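This site uses cookies to remember you were here. Accept / Manage preferences

The Long Way to a Short Lease

Apr 13, 2026
by Dagim Woldegiorgis

I have moved apartments again, which my mother describes as a hobby. The new place is in Jakgate, on the third floor of a building whose elevator has a handwritten sign on it saying "SOON." The tape holding up the sign has yellowed.

What I wanted to write about is boxes. The first time I moved, at 22, everything I owned went into the back of a hatchback along with a friend and a burrito. This time the man from the moving company walked through my old living room, looked in the closet, breathed out through his nose and wrote down a number with a comma in it. Almost 2,000 dollars, to carry my things eleven blocks.

So I got rid of stuff. I gave Leszek the bread machine, which he had given me in the first place, and we were both very polite about it. The exercise bands went in a bag by the curb and were gone by lunch. I kept a drawer of cables because one of them belongs to something, and I kept the fondue set, because I am apparently a person who might have people over for fondue.

Books are the worst of it. I own two copies of the same history of salt, both with a bookmark on page 32. At some point I gave up on salt, forgot, bought it again and gave up in exactly the same place. You have to admire the consistency.

I packed them both.

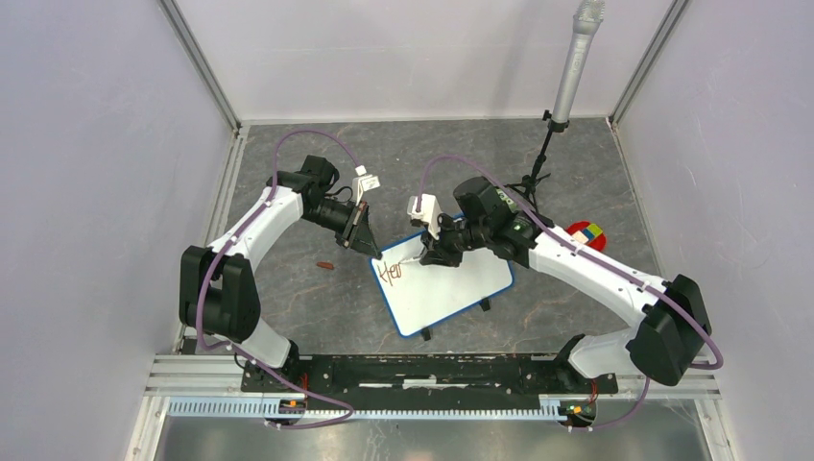 The move itself took most of a Saturday. The couch went up the stairs on its end, then on its side, then back down to the second landing while everybody had a think. My new downstairs neighbor opened her door, watched for a while with a cup of coffee, and told us the last people took the legs off. We took the legs off. I have three of them now.

I'm mostly unpacked, if you count a box with a lamp on it as furniture. The lease runs until August of next year, and I have told everyone I'm staying put. My mother asked if she should write the address in pen.

Get new posts by email. No spam, unsubscribe whenever you like.

Comments

Lech Wasilewska
Page 32 is where it goes into the tax stuff. I quit there too.

Bogdan T.
Check inside the couch for the fourth leg. Ours was in the lining for two years.

Leszek
The bread machine is available again if you want it.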